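About Us

Claton Bench Lab is a small independent test shop for robot arms, grippers, cameras and controllers. We buy or borrow the parts, put them on the same tables, give them the same chores, and write down what we find. Then we publish it, good or bad, so that the next person picking a gripper has something better to go on than a spec sheet and a two-minute clip.

We love this work! Most of us came to it from repair, machining or software, and every one of us has at some point spent real money on a gripper that looked perfect on paper and couldn't pick up a sock. The lab grew out of swapping those stories and then wanting to do something with them.

What we test

Our main interest is two-arm work with everyday objects. One arm on its own can do a lot, but a surprising share of household and packing jobs need a second hand to hold something open, steady it or get it out of the way. So most of our tables carry a pair of arms mounted side by side on one rail, facing the same work area, and we swap what's on the ends of them.

Right now we keep four kinds of comparison going:

Grippers. Finger shape, finger padding, opening width, closing speed, and how easy it is to change a worn tip without taking the whole wrist apart.

Arms. Reach, repeatability under load, how much the elbow swings out into the space around it, and how the arm behaves when you push on it by hand.

Cameras. Fixed views against wrist views, plus how each one copes with glare from metal and shiny plastic.

Controllers. Startup time, lag between command and motion, what happens when a cable comes loose, and whether the error messages mean anything to a normal person.

The chores

We have a set of standard chores that every gripper goes through. Some are dull on purpose (pick up a block, put down a block). The ones we like best involve soft things, and the tote bag is our favorite of the lot. A bag changes shape every time you touch it. The rim folds in, the handles flop over whatever you were reaching for, and a fingertip that did beautifully on a rigid box will happily pinch fabric and bottle together and lift both.

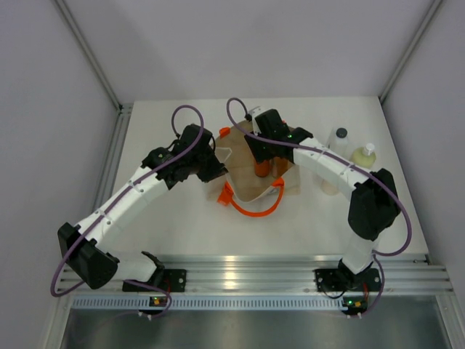 Pointed fingers have done better at this sort of chore than we expected. They slip in past a soft rim where a wide pad pushes it down, and they can get hold of a thin edge. The price is paid on round containers, where a narrow tip gives you very little contact and the bottle wants to roll out of the grip. We've tried sleeves, tape and a molded tip from Andilik that has a shallow groove down the inside. The groove helped a lot with cylinders and made fabric a bit worse, so we're still going back and forth on it.

Pump bottles deserve their own paragraph. The top is narrow, the body is wide, and if you grab by the pump you find out very quickly how well it's screwed on. We grade those separately now.

How we run a comparison

Each gripper gets 100 tries at each chore. We fix the lighting, the table height and the starting layout, and we use the same arm and the same controller settings for every gripper in a round. When the controller is the thing being tested, the gripper stays put. It sounds obvious written down, but we got it wrong in our first round and had to throw the whole lot away, which stung.

A try counts as good if the object ends up where it should be, undamaged, without a person stepping in. We also note the almosts: grabs that worked on the second attempt, drops inside the target area, things that got there upside down. Those notes are often more useful than the score. A gripper that misses the same way every time can usually be fixed with a new tip or a small change in approach angle. One that misses in 5 different ways is a much longer project.

The last full round, which we call Dresumness after the street our first shop was on, came to 645 logged tries on the soft-goods table alone. The write-up is long and has a lot of tables in it. Read the notes at the back first, they're the good part.

What we've come to care about

Cables, more than any of us would have guessed. A wrist turns, the cable has to go somewhere, and a loop that's too short will tug at the connector while a loop that's too long will catch on the work. We now record cable routing for every setup, and we refuse to score an arm until it has gone through its full range of motion by hand with everything plugged in.

Elbows, too. Two arms sharing one table need room to bend, and reach figures never tell you where the elbow goes. We measure it ourselves and put it in the write-up.

And spare parts! We break fingertips. Everybody who does this breaks fingertips. If a replacement takes six weeks to arrive, you should know that before you buy.

How we pay for it

Paid bench time covers most of our costs. If you make a gripper or a controller and want it put through the standard chores, you can book a table, and you get the full log. Paid tests are marked as paid. We don't let anyone edit a result, and we don't take a cut of sales. The Awad Fund gave us a small grant for the camera work, and it has no say in what we test or publish.

Visiting and getting in touch

We open the shop to visitors every March, and small groups can come at other times if they write ahead. Bring an awkward object if you like. We'll try it on whichever setup is free, and if it's awkward enough we may ask to keep it for a while.

If you've run your own comparison and got different numbers from ours, please send them. We've corrected published results before and will do it again. Beginners are very welcome to write too. Tell us what you want to pick up, what arm you have and what you can spend, and we'll tell you what we would try first.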